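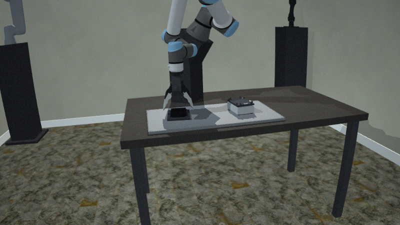
Jitendra Bhardwaj wrote: Have you tried it with the trailer plug disconnected? I had nearly the same thing on my Talteck box, and it only went into limp mode when the tow electrics were live.

Ticket 984
Subject: Daly pickup drops to limp mode when towing uphill
Opened by: Maeve Foley
Status: Closed, fixed

Hi Jitendra, brilliant suggestion, and no, I hadn't! I'll put the whole story in order further down so it's all in one place, but your plug idea went straight to the top of my list.

Vehicle: Daly double cab, diesel, automatic
Tow kit: Talteck seven-pin module with bypass relay, fitted by Wellico when the truck was new
Trailer: twin-axle box, braked, well under the limit for the truck
Fault first noticed: June, on the long hill out of Rundley

Original report

Going up Rundley hill in third with the trailer on, the truck loses nearly all its pull. The engine light comes on, the gearbox holds whatever gear it's in, and I crawl to the top. If I stop, switch off, wait and restart, it drives perfectly (lovely, in fact, it's a cracking engine when it's happy). Without the trailer I can't get it to do it at all. Flat roads with the trailer are fine too, mostly, though it did it once pulling away from a roundabout.

I've read every thread I can find on this and learned loads, but most people end up with a new turbo and I'd love to avoid that!

Already done before opening the ticket:
Fuel filter changed
Air filter changed
Boost hoses checked by hand for splits, both ends
Battery terminals cleaned
Trailer brakes checked for binding, both axles spinning freely

Code stored each time: 642, low supply voltage. My cheap reader gives the number and those three words and no more.
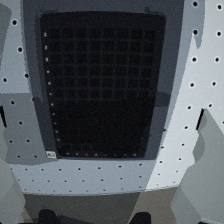 Fig. 1

Update 1, Maeve Foley

Plug out, trailer still hitched. I only did this on the private track at my sister's farm, as obviously there were no lights on the back. It's a short climb but steep, and with the plug in it had tripped on two runs out of three. With the plug out: nothing. Up and down until I was grinning like a fool. No light, no code, full pull every time.

So it's electrical! I'm thrilled, because wire I can afford.

Update 2, Jitendra Bhardwaj

Great result. Don't blame the Talteck module yet though. Mine was a bad earth. When the trailer lights draw current and the engine rocks under load, the voltage at the sensors can sag if they share an earth point with the tow kit. Put a meter between the battery negative and the module's earth ring, lights on, someone pressing the brake pedal. Anything over a few tenths of a volt and you've found it. Then wiggle the cable while you watch.

Update 3, Maeve Foley

Meter out at 7 in the evening with my sister on the brake pedal.

Engine off, trailer lights off: nothing worth writing down
Lights on: a small reading, steady
Lights and brake on: jumps, settles, jumps again
Wiggling the earth cable behind the left rear light: all over the place!

I took the light unit out and followed the cable along. The tow kit earth goes to a bolt on the chassis rail, and so does another brown wire which I traced forward as far as I could before it vanished into the main loom. The bolt was only finger tight. Under the ring there was paint on the rail, and the ring itself was green and furry.

Update 4, Maeve Foley

What I did:
Disconnected the battery
Took the bolt out and wire-brushed the hole back to bright metal
Cut off the old ring and crimped on a new one, with heat shrink
Gave the tow kit its own earth point further along the rail, so the two no longer share
Greased the lot and did the bolts up properly
Cleared code 642

Meter readings are now steady with everything switched on, even with me yanking on the cable.

Update 5, Jitendra Bhardwaj

Good job splitting them up. Load the trailer and do the real hill before you close it. Also check the pins in the socket while you're down there, they go the same shade of green.

Update 6, Maeve Foley

Pins were a bit manky, cleaned them. Loaded the box with a full set of paving and did Rundley hill twice, once from a standing start at the bottom junction. It pulled all the way up and changed down exactly when it should. No light, and no stored codes when I got home. What a truck!

I've rung Wellico to let them know about the paint under the ring in case others of the same age were fitted like that. They were very decent about it and asked for the details.

Still open, but minor: the left trailer indicator flashes a touch fast. I'll start a new ticket for that if it isn't just the bulb.

Closed by Maeve Foley. Thank you so much Jitendra!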